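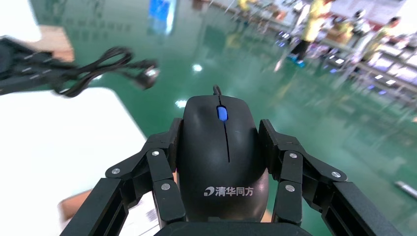

Un relecteur nous a fait remarquer que personne, dans un bureau normal, ne choisit sa souris, et que notre section sur les périphériques risquait donc de mesurer le service achats plus que les gens. J'ai trouvé la remarque un peu rude, puis je l'ai gardée en tête tout l'été, et elle a fini par changer le plan de cette partie.

Figure 3. Souris filaire noire à molette bleue, marquée « 清华同方 » au bas de la coque.

4.2. La souris filaire, cette oubliée

Quand nous avons commencé l'inventaire des postes partagés de Stevholm, en juin, je pensais expédier les souris en un paragraphe (les claviers me semblaient tellement plus bavards !). Sur les 1038 objets relevés, 346 sont pourtant des souris, et ce sont elles qui nous ont donné le plus de fil à retordre. Une souris comme celle de la figure 3, noire, mate, avec un cordon et deux boutons séparés par une fine rainure, on croit l'avoir vue mille fois. On la classe vite, trop vite à mon goût.

Notre première grille, reprise du projet Revum, ne retenait que la forme générale et le type de liaison. Elle mettait dans la même case des modèles que les usagers, eux, distinguaient sans hésiter. Au fil des 20 entretiens, on nous a parlé de « celle à la roulette bleue » ou de « celle avec les lettres chinoises », jamais d'une « souris optique à trois fonctions ». Nous avons donc ajouté deux champs à la grille : la couleur de la molette et le marquage de la coque — tant pis pour la comparaison directe avec les relevés de Nambiar, qui n'ont ni l'un ni l'autre.

Le marquage mérite un mot de plus. Il est placé côté paume, donc caché dès qu'on travaille, et il redevient lisible quand on lâche l'objet. Dans 14 entretiens, c'est pourtant lui qui sert à désigner « sa » souris sur un poste commun. Je ne m'y attendais pas du tout, et je reste prudente sur ce qu'il faut en tirer : les postes de Hunach, que nous traitons en 4.3, sont équipés d'un modèle unique, et l'étiquette collée par les usagers y joue peut-être le même rôle.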